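Lunch box lid won't come loose after the microwave

Posted in Kitchen & Home by Peninah Waweru, 2019-03-31

I take soup or rice to work most days in a plastic lunch box with a clip-on lid. Twice now I have heated it with the lid on and the clips undone, and when it cooled down the lid was stuck so tight I had to eat out of the vending machine. Pulling on the handle does nothing. I don't want to pry it with a knife because I already ruined the seal on my last one that way. How do I get it off, and is there a way to stop it from happening?

Ga-eun Do
It's a vacuum. The steam pushes the air out while it's hot, then it shrinks as it cools and the lid gets sucked down. Check for a little rubber plug or flap on the lid first. If yours has one, lift it and you'll hear the air go in. If there isn't one, stand the box in a bowl of hot tap water, halfway up the sides, for a few minutes. Then press down on one corner of the lid and lift the opposite corner. Use a towel, the steam can still get you.

To prevent it, take the lid all the way off to heat and lay a paper towel over the food. Same thing if you pack soup hot at home. Let it cool with the lid resting on top and only clip it once it stops steaming, then get it in the fridge. I also take the gasket out once a week and wash it, because a greasy one grips more. It has to go back in flat or the box will leak in your bag.

Plurklow
just buy a new one, they're cheap

leredden75
What Ga-eun said worked on mine. The hot water took two tries. One thing to add, check the bottom for the microwave mark, because on a lot of boxes the base is OK to heat and the lid isn't. My old lid warped and never sealed right again. Now I tip the food onto a plate at work and skip the problem. Mine has a clip on each short side, same idea as yours I think.

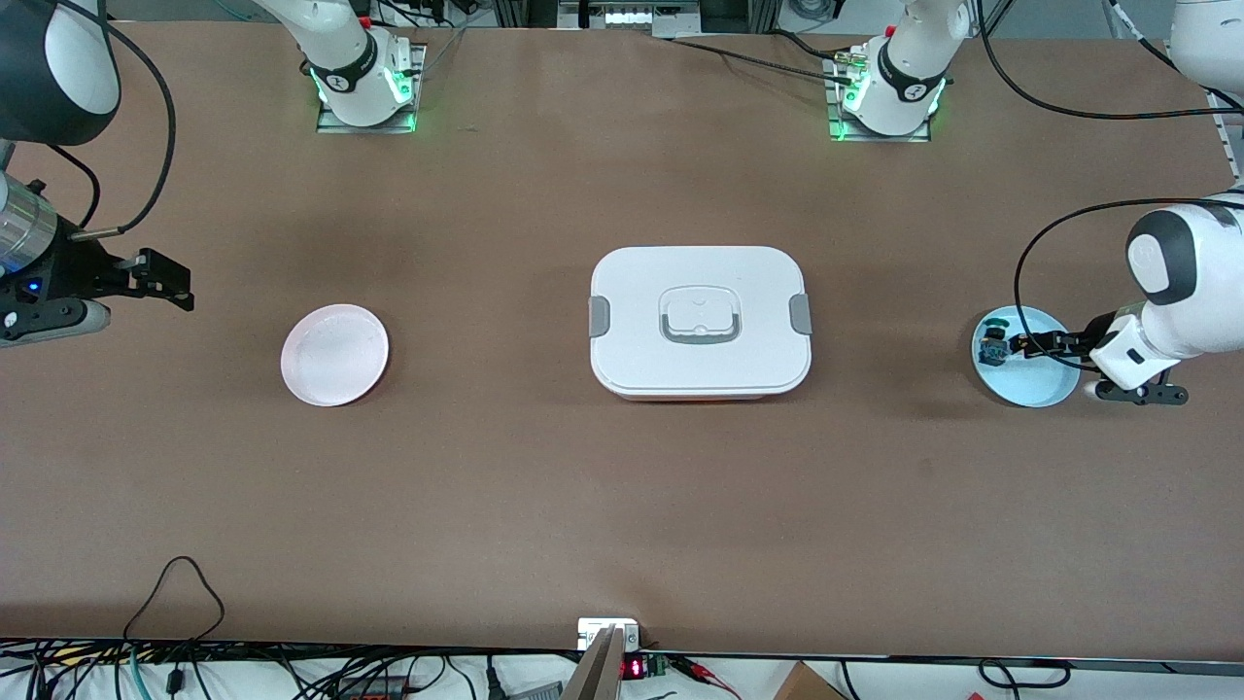

White lunch box with gray side clips, and two plates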